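Potting Bench Notes: Little Tools, Big Help

November is when my gardening shrinks down to the size of a tabletop, and I love it more every year!

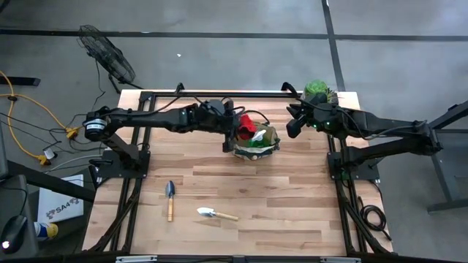
The beds outside are put away, the hose is drained, and everything I want to fuss over has to fit within arm's reach. Succulents are perfect for this. A rosette type in a dark pot will forgive you for nearly anything except too much water (I learned that one twice).

If you're setting up a bench of your own, start with small trowels. The short ones with wooden handles are so much nicer indoors than the full-size kind, and you can get one right down the side of a pot without tearing up the leaves. I keep two going, one for gritty mix and one for regular potting soil. Wipe the blades when you're done and rub a drop of oil into the handles once in a while.

Then find yourself a basket! A round woven one holds the twine, the labels and all those odds and ends that roll off onto the floor. Mine came from the Orkby market and has outlasted three plastic caddies.

A quick word on soil. The Duvis cactus mix is back on the shelf at the Vudlow garden shop, and I've been stretching it with grit, 70 parts mix to 49 parts grit by the scoop. Odd numbers, I know, but that was how my bags came out and the plants have been so happy that I never changed it.

The winter swap table is open again too, and there were 100 cuttings on the list last time I looked. Bring yours in a paper bag with the name on it, and please leave the roots bare. I'm hoping for more jade!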